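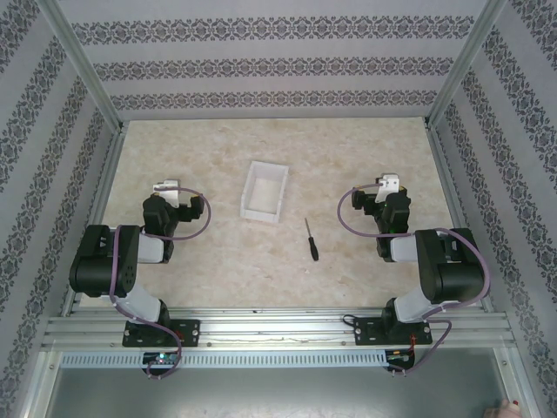
Figure 1. Both arms on the rail, with the white tray between them.

Project report: two arms, one rail
Zoi Tsakiris
28 August 2020

What I set out to do

My plan at the start of term was one arm that could pick up a part and drop it in a tray. Then Orestis Tsolakis talked me into 2 arms, and I'm glad he did, even though it ate most of my August. The idea is that one arm holds a thing steady while the other one fiddles with it. I called the whole build Pistara, after my nan's street, and the name stuck.

The frame

Everything hangs off a length of aluminium extrusion along the front of the bench. Each arm has its own black mounting plate bolted to that rail. My first go had them clamped straight to the benchtop and they crept every time the shoulder joints changed direction quickly. With the rail I can loosen the plates, slide an arm across and tighten it up again in a couple of minutes (do NOT lose the hex key, I bought three).

The walls went up next. I wanted the same background behind the arms all the time, and the leftover wallpaper from Vangelis Gkikas's hallway was free. It's very fancy for a robot bench! I've grown fond of it. My supervisor, Ms Manolakis, asked if a plain colour would have been easier on the vision code and yes, it would have, so that's on the list for next term.

Wiring

This took far longer than the frame. The purple cables loop out past the wrists, and getting the length right was all trial and error – too short and the wrist can't finish its turn, too long and the loop snags on the gripper. I ended up at 336 mm of slack on each side. The boards live down under the rail so I can get at them without reaching over the arms.

Testing

I ran 500 moves from a start position to the tray over two nights, one arm at a time. The right arm was fine. The left one drifted toward the back of the table until I re-tightened the wrist, and after that it behaved. Both arms moving together is still rough. I've capped the speed at 70 per cent and they mostly stay out of each other's way, but I wouldn't leave the room.

Still to do

Softer pads for the grippers, plain walls, and a proper stop button I can hit with my elbow. Antigoni Gkikas has offered to help me rewrite the timing code before the Godport open day.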